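Luto Trail - self-guided or book the tour?

Forum: Cycling Holidays and Day Rides

pedalpusher_dee
Jul 29, 2019
My husband and I will be in Zetthorpe for four nights and want to do the Luto Trail one day. We are both fine on a bike but not fast. We ride on weekends at home, mostly flat. Akbari runs a guided day with bikes, helmets and lunch for 60 a head. We could also just rent bikes and go on our own. Has anyone done it both ways? I don't want to pay for a guide if the route is obvious, but I also don't want to end up on the main road by mistake.

gravelmoth
Go on your own. The trail is signed the whole way from the harbor to the old station at the top. There is one place where people go wrong, just after the second bridge, where the sign faces the other way. Keep the river on your left and you can't miss it after that. We took four hours there and back with a long stop for lunch.

saddlebag_tom
I disagree with the above. The signs are fine going out. Coming back, half of them are hidden by hedges, and we did end up on the main road for a stretch. My wife did not enjoy it. We did the Akbari tour the year after with friends and it was a much better day. The guide took us through the orchards on the other bank, and you would not find that on your own.

gravelmoth
The hedges get cut in early summer. When did you go?

saddlebag_tom
May. So maybe they are better now. I would still say that if you have one day and it's your vacation, pay the money.

norafromthecoast
I've done it three times, twice alone and once with a group. A few things that might help.

The climb is gentle but it is a climb. From the harbor to the old station you gain 449 feet, nearly all of it in the last third. On a rental bike with three gears I was pushing at the end. On my own bike I didn't notice it much.

Start early. By eleven the first stretch along the water is full of strollers and dogs and you will be riding at walking pace until the first bridge.
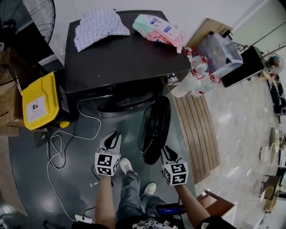 Bring cash for the ferry if you want to skip the last part of the way back. It goes from the landing below the mill and takes bikes, but only a few at a time, so if a group gets there before you then you wait for the next one. I waited most of an hour once. The cafe at the landing closes at three.

The surface is packed gravel up to the mill and then dirt with some roots. Nothing hard, but I wouldn't take skinny tires on it.

pedalpusher_dee
Thank you, very helpful. Where did you rent? I've seen two places listed, Akbari and Hikusen.

norafromthecoast
Hikusen, both times. It's the one behind the bus station. Older bikes but they had brakes that worked and they gave me a lock and a spare tube without being asked. You do have to have the bike back by five thirty.

quietwheels
Careful with Hikusen. They wanted a deposit of 700 on my card for two e-bikes and it took more than two weeks to come off again. Nothing was wrong with the bikes. If you're using a debit card, that money is gone for most of your trip.

norafromthecoast
I only had regular bikes and they just held on to my driver's license. I don't love that either, to be fair.

gravelmoth
Would not hand over my license to anyone. Ask if they'll take a photocopy.

quietwheels
I asked. They said no.

hillsideham
We took the guided tour in February, so a different season, but there were only five of us and it was very relaxed. Lunch was soup and bread at the mill and there was plenty of it. My one complaint is that the guide stopped a lot. Every old wall had a story. If you like history you'll be happy. If you want to ride, you may get restless. I did.

saddlebag_tom
Our guide hardly talked at all. Must depend on who you get.

hillsideham
Could be. Ours did know his stuff, I'll give him that.

pedalpusher_dee
My husband would love every old wall. I would be the restless one. How full are the tours in August? I'd prefer a small group.

saddlebag_tom
We had twelve, and that was August. It got strung out on the climb and the front half spent a while waiting at the top. Nobody was rude about it.

gravelmoth
Twelve is too many on that path. Another reason to rent. Download the map before you leave the hotel because there is no signal between the second bridge and the mill.

norafromthecoast
Agree on the map. The visitor center in Zetthorpe also has a paper one for free, and it shows the orchard side that Tom mentioned. You cross at the first bridge, not the second. It adds a couple of miles.

saddlebag_tom
Didn't know that was on the paper map. In that case I'm a bit less sure about paying for the guide.

pedalpusher_dee
I think we'll rent regular bikes, start at eight, and do the orchard side on the way back if our legs are up to it. I'll write to Hikusen tonight and ask about the deposit. If it's a problem we'll try Akbari, who I see also rent without the tour.

quietwheels
Akbari's rentals go out fast in August. Reserve the day before at least.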